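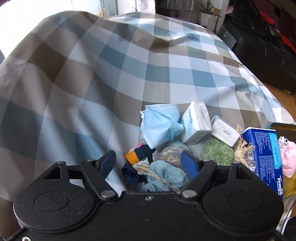
Pads open, pile waiting. Mask, tissues, Tempo box, the lot.

ok budget thread, typing this between runs so forgive me

1/ we have to decide on grippers by end of February. Two quotes in. Clestier wants 900 per hand-held unit, Zuro wants almost 1000 but throws in a spare set of pads

2/ the spare pads matter more than I thought. Pads on their own are 49 a pair from Clestier. Textured ones wear, you will buy them again and again, put it in the plan NOW

3/ things I forgot in last year's budget – screws, pins, the shipping, a case. Shipping alone was 174. Ouch

4/ stuff to grab is the cheap part. Look at that pile. Face mask, a packet in shiny film, something fuzzy and green, a bit of twine. Raid a drawer. Do not let anyone sell you an "object kit"

5/ but do go for a mix. Soft cloth pouches next to a box with proper corners tells you way more about a gripper than a row of blocks. Clear plastic too, always plastic

6/ someone asked why not go straight to a full arm. Flosance quoted us for one and I closed the tab lol. Hand-held first, arm maybe next year if the Nwosu grant comes thru

7/ if you're comparing quotes ask for: pad price, lead time, who pays return shipping on a repair. Zuro answered all of it same afternoon. Clestier still hasnt said anything on repairs

8/ leaning two Zuro units plus one extra set of pads. Would rather have three units but then theres no money left for spares and we did that once already

9/ also a tablecloth is a perfectly good work surface, stop pricing mats

10/ anyone running the Clestier ones for more than a few months? how are the pivots holding up – replies open, need to send the order form by 4pm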